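Visit report: Pralent sanitary ware works, Piseo

The Pralent works sits on the flat land east of Piseo, between the rail spur and the clay yard. I visited in June with the regional plumbing inspectors' group. Our guide was Vinzenz Pichler, who runs the kiln hall. The tour began at 9:30 a.m. at the raw materials end and followed the product through to dispatch.

Slip preparation

Ball clay, kaolin, feldspar and quartz arrive by rail and are stored in covered bays. The body is mixed in blungers, screened, passed over magnets to remove iron, and aged in tanks before casting. Pichler spent longer on the tanks than on any other item. Viscosity is checked at the start of every shift and again after any top-up. Scrap from trimming goes back into the mix in a fixed proportion, which he declined to give.

Casting

Bowls are cast in plaster molds on benches, with one line of pressure casting in resin molds for tanks. A plaster mold is retired after 75 casts. By then the surface has worn enough to soften the edges of the rim and the trap outlet. The pressure line was stopped for a mold change while we were there, so I have no cycle time for it. Rims and bowls are cast separately and stuck together with slip while both parts are still leather-hard. The joint is sponged by hand.

Drying and glazing

Pieces dry in a humidity-controlled room for 17 hours, then go to inspection under angled lamps. Kerosene is brushed on suspect areas to bring up hairline cracks. Anything that fails here is still unfired and can be returned to slip. Glaze is sprayed in booths, mostly by hand, with the trapway glazed as a separate step by pouring. Several of us asked about that step, as an unglazed trapway is a common cause of slow clearing in older fixtures.

Firing

The tunnel kiln runs without a break apart from one maintenance stop a year. Cars enter every 13 minutes. Heat from the cooling zone is ducted back to the dryers — a change made when the kiln was relined. The refractory supplier is Jonwood.

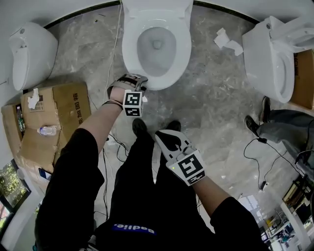 How does the plant check that a finished bowl will flush properly?

A sample from each batch is plumbed to a test stand and flushed with a standard load of sponges and paper, and every bowl is vacuum tested for leaks through the trapway before it is packed.

The test stands are in a side room next to sorting. Na-rae Do, the quality engineer, took us through the procedure. Water volume is set at the tank and measured at the outlet. Results go into the Wumbei system, which ties each one to a mold number and a kiln car. Two adjacent failures from the same mold pull that mold from the bench.

Sorting and dispatch

Fired ware is graded by eye and by a light tap with a wooden mallet. A cracked piece gives a dull note. Small glaze defects are filled and refired at a lower temperature. Foot flatness is checked on a steel table with feeler gauges, and high spots are ground off. The dispatch floor handled 235 pallets in the week before our visit.

Notes for members

Hearing protection is needed in the kiln hall and was supplied. Safety shoes were not, so bring your own. Parking is by the north gate. The slip house floor is slick near the drains. I have asked Do for the trapway dimensions of the current range and will pass them on with the minutes.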